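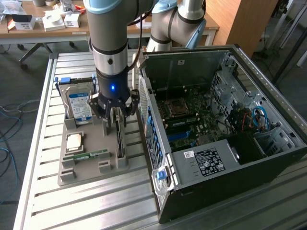

Slide 1. Good afternoon, thank you for staying for the two o'clock session. My name is Daranee Boonchu and I work on security at Godoy. I will talk about lost keys to crypto wallets, and what we changed in our recovery process.

Slide 2. Start with the number. Last year our support team received 3,464 requests from people who could not open their wallet. Pause here. Most of them were not hacked. They wrote the recovery words on paper and the paper was gone, or one word was wrong.

Slide 3. Old process. The user sends a form, we answer that we cannot help. This is correct, because we do not hold the keys, but it is a very bad email to receive. Show the email from Remedios Lozano's team (she gave permission).

Slide 4. Shared recovery, project name Pluvar. The key is split in three parts and any 2 of them are enough. One part is on the phone, one is with a person the user trusts, one is with us. With our part alone we can open nothing. Say this sentence slowly, there is always a question about it.

Slide 5. Pilot, 700 users from May. Biggest problem: the trusted person changes phone and does not tell anybody. Now we send a reminder to both sides. Weidong Li wrote that part, please ask him for the details, he sits in the second row.

Slide 6. Still open: inheritance, and fake support calls. If time is short, skip inheritance.

Questions. The code review is on Thursday, link on the last slide.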